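Filed under: Open data > Language > Place names

# Ikby Field Names

A list of field names, lane names and other small place names from the parish of Ikby, with spellings, dates and sources. Version notes are at the bottom. Last changed 10/9/24.

## What is in it

1367 rows, one per name per source. The same field can appear several times if the tithe book, the estate map and the people we spoke to all give it differently. We have not merged these. If you want one row per field, group by `plot_id` and pick your own preferred spelling.

Columns:

- `plot_id` – our own number, stable between versions
- `name` – as written or as heard
- `source` – tithe, estate, sale or spoken
- `year` – blank for spoken names
- `note` – free text, often blank

192 of the rows are spoken names. They were typed up from recordings by Ludivine Courtois and checked by a second listener. Where the two disagreed, both spellings are given with a slash between them.

## Known problems

The estate map is torn along the north side and 81 plots there have no name from that source. Names ending in -croft and -craft are mixed up in the sale papers and we left them as found. "Pemen" appears as both a field and a stream, so check the note before you count it.

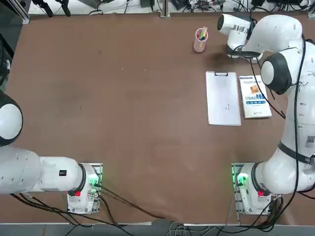

Kátia Bragança wrote that the slash spellings broke her import, and that she would have liked a second column for them. We agree it would be cleaner. The slash stays in this version so that older scripts keep working, but `name_alt` will be added in the next one.

Grid references are to the middle of the plot and were read off by hand. Treat them as good enough to find the field and no better. For the 136 plots that have since been built over, the reference is to where the field was.

## Using it

The file is plain CSV, UTF-8, commas, with quotes only where needed. Some spreadsheet programs turn plot numbers like 3-4 into dates – import that column as text.

You may copy and change the data for any purpose if you say where it came from. Please don't publish the recordings.

## Changes

- Sale papers added
- Spoken names from the April visits added
- Fixed doubled rows for Esposito Lane

Related data sets

- Fulutier stream and well names
- Ikby church rate books, index only
- Lost lanes: a short list

Comments (3)

**marl_pit:** Is Hungry Hill the same as Hungerhill in the tithe book? They have different plot ids.

**Ludivine Courtois:** Different fields, either side of the lane. I'll put it in the notes.

**tobn:** Row order changed from the last version, which caught me out. Sorting by plot_id fixed it.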